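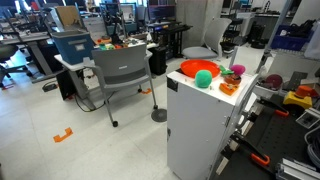
Gripper comparison, Prerkevon vs. Trutemell – Wed 23 October

Same arm for both, same wrist camera, same controller settings except where noted below. Heriberto Cisneros ran the Trutemell half, I did the Prerkevon half and then we swapped for the repeats. Pick height was the top of the white cabinet. The bowl and the mint-green ball stayed in the set, along with the magenta one and the small green toy.

Prerkevon (parallel jaw, stock pads)

Opens wide enough for the ball with a little room on each side. Closing is slow at the default and I left it there. The ball is fine as long as the jaws come down centered. If the approach is off toward the bowl, the back finger touches the rim first, the controller reads that as contact and stops closing. It did this on 4 of the first runs and I had to clear the fault by hand each time. Raising the contact threshold one notch got rid of it, but then it squeezed the green toy harder than I like.

Bowl by the rim works every time. It hangs at an angle after the lift and swings if the arm goes sideways right away. Added a 2 second hold after the lift. Ugly but it settles.

The orange wedge was bad with these pads. Gripped across the hollow-looking side it tips, gripped the other way it holds. The planner doesn't know the difference and picks whichever is closer. Leaving that alone for now.

Trutemell (two soft fingers, under-actuated)

Much better on anything round. Never saw the contact fault with it, even when Heriberto offset the approach on purpose. The fingers wrap, so the final position of the object in the hand is not repeatable, and placing into a bin was sloppier. Fine for clearing a surface, not fine if we want things set down in a known spot.

It could not take the bowl by the rim at all. The fingertips are too thick and they roll off. Heriberto tried going in from the side with the palm flat and got it up once, then lost it on the repeat. I would not count that as working.

Pieces in the small reddish-brown dish: skipped for both. Neither one is going to pick those out without narrower tips. The Eglītis tips might, if the mounting holes match. I measured the Prerkevon carriage but have not compared it with the drawing yet.

Camera

The floor is shiny and the depth image has holes in it wherever there is glare, worst toward the window side. On the cabinet top it was usable. The white surface washed out at the default exposure, so we turned it down until the edges came back. Value is saved in the Bundarari profile under "cabinet", please don't overwrite it. The ball and the bowl rim still get merged into one blob from the low viewpoint. From the high viewpoint they separate.

Totals

155 picks logged for both grippers together, almost 5 hours including the swap. The swap itself is still too slow, mostly the cable routing at the wrist. A longer connector lead would help.

To do
– compare Eglītis hole pattern with carriage drawing
– try the Prerkevon with the softer pads from April, if anyone knows where they went
– force a grip direction for the wedge
– rerun the ball from the high viewpoint only, both grippers
– Heriberto: send me the log from the offset runs

2 comments · 4 views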